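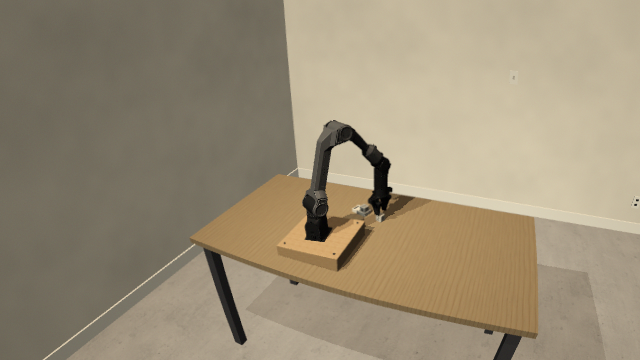

I have played Barken with the same group since September, and I have come to think its solo mode should never have been in the box.

The main game is good. Up to four players run rival salt barges on the river Cerna, bidding for cargo and blocking each other at the locks. The bidding is where it comes alive. You watch someone hesitate over a load of timber, guess what they need it for, and push the price up until they drop out or pay too much.

The solo mode replaces all of that with a deck of 34 cards. You turn one over, the other barge moves, and you work out what it has bought. It never hesitates and it never bluffs. After a few evenings I knew which cards were left and planned round them, and at that point I was doing sums.

I don't blame the designers. Publishers now treat a solo mode as something every box must have, and buyers look for the little "1" on the side before they look at anything else. The crowdfunding campaign for Barken had 2,988 backers when the solo deck was announced and 3,136 when it closed. Perhaps the deck brought in the difference. I doubt it, but I can see why a small firm would want to try.

What bothers me is the cost. The rulebook gives more space to the solo rules than to the locks, and the locks are the part everyone gets wrong. At the club in Stovarton we had to stop twice in our first game to argue over who moves first when two barges arrive together. The answer is in a footnote.

Some games are made to be played alone, and I like them. Kariuki is one – a quiet tile game where the puzzle was plainly built for one person from the start, with 100 set problems that get properly hard. It has no need of an opponent.

A game about outguessing other people does need one. I would sooner have had a clearer rulebook, a box that costs a bit less and a "2" printed on the side.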